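Kandcombe Repair and Reuse Scheme
Progress report to the Papadakis Fund
Prepared by Milagros Galang, scheme manager
2026-09-12

Period covered: from the start of March to the end of August

Where we are

The grant pays for two part-time posts, the rent on the Kandcombe workshop and the cost of running monthly repair days in Eltden. Both posts are filled. The workshop has been open on its full hours since the spring, and the Eltden days have gone ahead every month except one, when the hall's boiler was being replaced and we could not get in.

Residents brought in 662 items during the period. Clothing and household textiles made up the largest group, followed by lamps and small kitchen appliances. Bicycles were fewer than we expected. A shop in Eltden now does basic bicycle servicing at low cost and we have started sending people there for anything beyond a puncture or a brake cable.

Staffing

Honeylyn Cabrera joined as workshop coordinator in March. She had worked in alterations before and took over the sewing bench straight away, which meant we could stop paying for outside help with zips and linings. She also rewrote the booking sheet. The old one asked for the make and model of an item but left no room to say what was wrong with it, so repairers were often starting from nothing.

The second post, appliance technician, took longer to fill. We advertised it twice. The first round brought applicants who wanted full-time hours, and after talking to your office we changed the advert to make the hours plain in the first line. The person appointed started in May and has finished the electrical safety training set out in the grant agreement.

Sessions and training

We ran 42 evening classes against a target of 40 for the period. Darning and basic mending filled up first each time. The class on rewiring a plug and changing a fuse had poor numbers in the spring, so we moved it to an earlier slot and joined it to the lamp repair class. Attendance has been better under the new arrangement, although a few people told us they would still like it as a separate evening.

Feedback forms were handed out at the end of each class. Most comments were about the length of the sessions — people want another half hour. We are looking at whether the lease allows us to stay open later.

Storage and the back room

The workshop lease includes a back room that was full of the previous tenant's belongings until April. It has been cleared, and the floor has been sealed. We agreed with you in the spring that part of the equipment budget could move to storage, and that money has been spent on shelving and bins. Donated fabric, finished repairs waiting for collection and spare parts are now kept apart.

Finished repairs are held for six weeks. After that we telephone once more, and if there is no answer the item goes to the reuse table. We had one complaint about this in July, from a customer who had changed her number. We apologised and the coat was returned to her, as it had not yet been passed on.
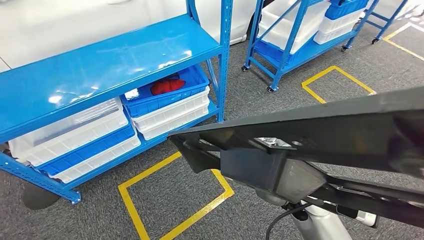
Reading time for full report: 3 minutes

Hidila stock system

The Hidila stock system was set up in June. It replaced a paper card index and a spreadsheet that did not agree with each other. Moving the records across took longer than planned, mainly on account of spare parts that had been entered under several names. Fuses, for instance, were listed by rating on the cards and by colour in the spreadsheet.

The system now covers everything booked in for repair. It does not yet cover donated fabric, which comes in by the bag and is hard to record in any useful way. We would like to leave fabric out altogether and weigh it once a month. Please let us know if this would cause difficulty with your own reporting.

Eltden repair days

The Eltden days remain busy in the morning and quiet after lunch. From October we plan to open an hour earlier and close at two. The hall has agreed to this at the same hire charge.

We lost 3 items from the Eltden bookings in May — all were found at Kandcombe, wrongly tagged, and went back to their owners within the month. Tags are now written at the door, before the item reaches the repair tables.

Spending

At the end of August we had spent 66 per cent of the year's grant. This is ahead of the profile, as the shelving, bins and floor work all fell in the same quarter and the rent is paid in advance. Salaries are slightly under budget due to the late start of the technician. We do not expect to overspend and are not asking for any further movement between budget lines.

Insurance went up at renewal. The increase has been met from our own reserves.

Problems still open

The workshop's front step has no ramp. The landlord agreed in writing to fit one and has not done so. We are using a folding ramp for now, which has to be put out by staff on request. We have asked for a date and will pass on the reply.

Two of the older sewing machines need parts that are no longer made. Honeylyn is pricing second-hand replacements.

Next period

Work between now and the end of February will cover the new Eltden hours, a second mending class on a weekday afternoon, and the first visits to Kandcombe by local schools. The next financial statement will be sent with the year-end report. Receipts for the storage spending are attached separately.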